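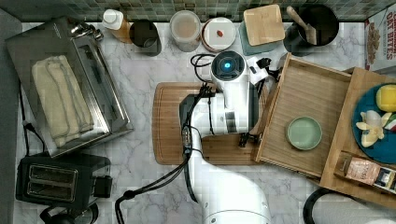
Skokton 2: manipulation software for single-arm cells, reviewed

13 Jun 2018

Skokton is a control and planning package from Boseo. It runs on a Linux workstation next to the arm controller and covers motion planning, perception, task scripting and logging in one install. Version 2 replaces the old node-based editor with plain text task files and adds a planner for articulated objects, meaning drawers, hinged doors and lids. The articulated planner was the reason for this review.

Test setup

We ran Skokton in a kitchen workspace with a white arm, a gripper and an overhead view of the counter. The main task was to open a light-wood drawer, place or retrieve a small bowl, and close the drawer again. The counter was kept cluttered for all trials: toaster oven, two-slot toaster, lidded containers along the backsplash, a cutting board in front of the drawer. The bowl in the drawer is small, round and pale green, and it sits against a light wood-grain bottom.

For comparison we ran the same task on Skevard, which we have used daily since December. Each package got 160 trials, with the cabinet angle changed between blocks.

Installation and calibration

The installer pulls its own dependencies and does not touch the system Python. Camera calibration uses a printed board and a guided routine that requests poses one at a time. The routine rejects poses it considers redundant but does not report why, so the first calibration took longer than it should have. Later ones were quick.

The robot description file has to include the cable bundle by hand. On our arm the cables are tied along one side and curve out over the counter, and the stock model knows nothing about them. We added two capsules to the collision model and widened the margin near the elbow. Skokton accepts the change without a restart. Skevard needs a full reload.

Perception

The segmentation model is loaded at startup and can be swapped from the command line. Results on rigid objects with clear outlines were good. The weak point is low contrast. Wood on wood is difficult: with the drawer open close to the cutting board, the two were merged into one surface in a number of runs, and the planner then treated the drawer front as part of the board. Raising the depth weight in the fusion settings fixed most of these cases. The setting is called edge_prior and is documented under "Advanced", without a description of its range.

Occlusion by the arm is handled better than in version 1. Skokton keeps the last known state of any region the arm covers and ages it out after a configurable delay. The default is 6 seconds, long enough for our drawer task. The viewer draws aged regions with hatching, a useful detail when debugging.

Planning

The articulated planner takes a handle or edge pose and an axis type (prismatic or revolute). It then estimates the axis from the first few millimeters of motion and corrects the path as it goes. With the cabinet square to the counter there was little difference between the two packages. With the cabinet rotated, Skokton followed the slide direction cleanly and Skevard tended to load the rail sideways until its force limit stopped the motion.

Free-space planning is less impressive. Paths are valid but often longer than needed, and the elbow swings wide when a shorter route exists. There is a smoothing pass that can be enabled per segment. It ignores custom collision margins in the current release, so we left it off near the cables.

Task files

Task files are indented text with a small set of verbs. They diff well and can be reviewed like any other code. Error messages name the file and line. Loops are supported, but there is no way to call one task file from another - everything shared has to be pasted in or generated. Our drawer task ended up with three near-identical copies of the approach sequence.

Logging and replay

Every run writes a single log containing joint states, camera frames, planner queries and the active task line. Replay can be scrubbed by task line as well as by time. The Jurčo plugin, sold separately, adds side-by-side comparison of two logs and a filter for planner failures. It opened a folder of almost 1,000 logs without trouble, though the index has to be rebuilt when a file is renamed.

Disk use is high. Frames are stored uncompressed unless the compression flag is set in the site config, and the flag is missing from the sample config.

Problems found

The viewer leaks memory when left open overnight. Gripper width is reported in meters in the log and in millimeters in the interface. The emergency stop state is shown correctly, but clearing it leaves the task queue paused with no message, and the queue must be resumed from the terminal.

Verdict

Skokton 2 is recommended for cells that work with drawers and doors, particularly where the furniture is not fixed in position. Sites doing only pick and place will gain little over Skevard and will notice the longer paths. Boseo lists task file includes and a fix for the smoothing pass as planned for the next release. We will rerun the rotated-cabinet block when it is available.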